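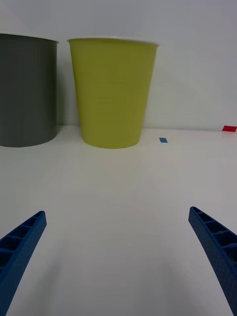 Gaurav Mishra, Communications Manager, Molley

March 29, 2022

Molley to Take Over Seven Carkau Lunch Counters

GRASPORT – Molley has signed an agreement to take over seven lunch counters now run by Carkau in Grasport and Long. The change of ownership takes effect at the end of April. Terms were not disclosed.

All 77 counter and kitchen employees have been offered jobs at their current locations, with the same hourly pay and scheduled hours. Time worked for Carkau will count toward vacation under Molley's plan.

The counters will keep the Carkau name and menu through the summer. Molley expects to change signs and registers in September, one location at a time. Each counter will close for one day while the work is done, and closing dates will be posted at the door.

"These are busy places with regular customers, and we plan to leave the soup alone," said Vivek Upadhyay, director of operations at Molley. "Most of what changes in the first few months is ordering and payroll."

Carkau gift cards will be accepted at all seven counters for their full remaining value. Paper punch cards will be honored for 60 days after the change of ownership. Customers with standing office orders do not need to reorder, but invoices will come from Molley starting in May.

The Carkau bakery at 933 Long Road is not part of the agreement and will continue under its present owners. It will supply bread and rolls to the counters under a separate contract.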